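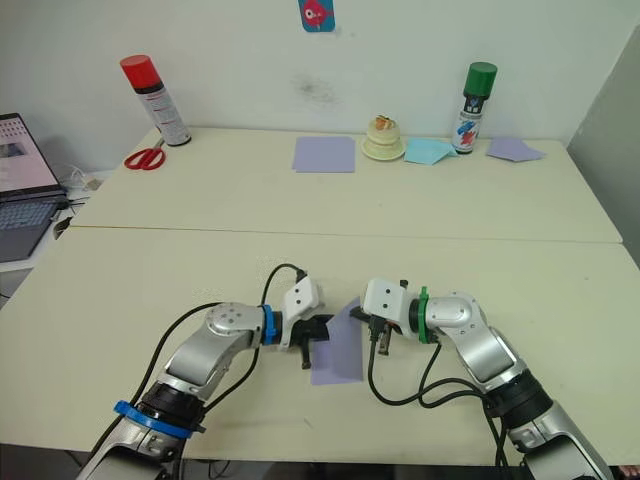 Le jeu Drotau porte sur le pliage de papier, et je reste réservé sur ce qu'on peut en tirer. La notice d'origine annonçait 200 pliages « variés » ; j'en ai gardé 100, presque tous au même format. Le carré lavande posé au milieu de la table, légèrement de travers, donne une idée du point de départ. Les ciseaux à poignées rouges restent au fond, avec les bombes : aucune étape n'est censée demander de découpe.

Projets > Trunach > Drotau > LISEZMOI

Contenu : 6 modèles, 9 étapes au plus par modèle. Étiquettes posées à la main, relues une seule fois, en juin. Le champ « pli_net » me paraît douteux, à ne pas utiliser seul.

Partages : 6 | Commentaires : 2

Detent
9 étapes pour un bateau ? J'en compte moins.

Mihăilă
Toujours pas de grammage du papier. Difficile de comparer quoi que ce soit.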